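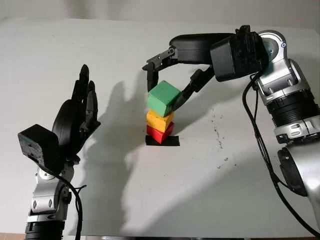 Harriet Ambrose
Set-up notes, Woma block sets

4. Stacking on the pad

Read section 3 first if the set is new. Blocks need to be out of the wrap and wiped before any of this.

1. Table. Flat, clear, wiped down. A plain white top is best, you can see crumbs and grit on it. Grit under the pad = leaning stack.

2. Pad goes in the middle of the table, flat side down. Press the corners. If one lifts, turn the pad over and leave it overnight under something heavy.

3. First block in the centre of the pad. Edges square to the pad edges. Take your time on this one, the rest follow it.

4. Next block straight down on top. Don't slide it into place, sliding drags the one underneath.

5. Carry on up. Keep hold of the top block untill it sits flat, then let go straight up. No twist.

6. Look from the side, eyes level with the table. Any overhang you can feel with a fingertip, take that block off and do it again.

Note: short stacks only for the first go. Tall ones are in section 6.

Note: Barument pads and Villanueva pads are both fine. The Barument is 2 mm thicker, so redo your height mark if you swap. Don't put one on top of the other.

CAUTION: no leaning on the table while a stack is up. No drinks on it either.

CAUTION: never pick up pad and stack together. Unstack first, top block down.

If it keeps falling

- Check the table is level. Folded card under the short leg will do.
- Check the bottom block for chips. A chipped one goes at the top or in the spares bag.
- Pad dusty? Damp cloth, dry it, start again at step 2.

Putting away

Blocks back in the Zavell box, lid on, pad last so it lies flat on top. The full box takes 86 blocks, roughly. Not near a radiator, the pad curls and then your back to step 2 every time.

Spares list is on the inside of the lid.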